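Ponley Building Renovation
Progress report to Selico Fund, April
Submitted by Yao-tsung Hsu

Quick one this time, budget sheet follows separately. Sorry for the delay, we had the boiler people in twice.

Where we are

Ground floor is basically done. Floors sanded and sealed, two coats. Front doors rehung, the left one still sticks a bit in the afternoon. Library has moved its shelves back in and opened to members again, 177 visits logged in the first two weeks. That is before any publicity.

Upper floor is behind. Plaster in the east rooms took longer than quoted and we lost days to a leak over the back window. Leak fixed. Plaster still drying in the small room, paint can't start there till it reads OK on the meter. The other rooms are primed.

Stairwell: original wooden handrail kept, as agreed with you in the fall. Black metal railings stay too. We had a quote for glass panels and turned it down, too much money and it didn't suit the place. Handrail still needs a final coat of oil and somebody to look at the joint by the turn.

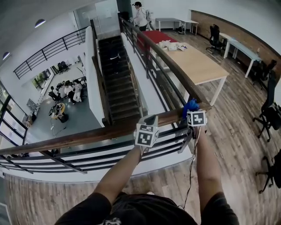
Heating

New boiler in and running. Tranex did the install, came back for a noisy pump, no charge. Radiators balanced on the ground floor only. The upstairs ones are connected but two valves were the wrong size, replacements on order. Old tank went for scrap.

Roy Street side entrance

Ramp poured. Rail for the ramp not on yet, the fabricator sent the wrong brackets. Until then the side entrance stays locked and people with strollers or wheelchairs come in the front with the temporary ramp. Not ideal. We have had 5 complaints, all answered.

Lighting for this side is wired but not tested. Inspector is booked.

Use of the building

Homework club back on, after school, ground floor front room. Numbers good. Choir wants the upper hall as soon as it's ready and has been told not before the inspection. Waiting list for room hire stands at 62, mostly small groups wanting evenings. We haven't set the new rates yet, see below.

Money

On budget overall but tight. Plaster over, windows under, they more or less cancel out. Contingency is mostly untouched apart from the leak. We'd like to move the leftover window money to the heating line, please confirm thats OK by email so I can sign off the valves.

Next

Finish paint upstairs
Ramp rail and side door
Inspection
Hire rates to you for comment
199 letters to neighbors about the reopening, printed, need to be delivered

Any questions call me, mornings are best. Reciepts for the plaster are scanned and in the shared folder, the boiler ones I still have to do.

Yao-tsung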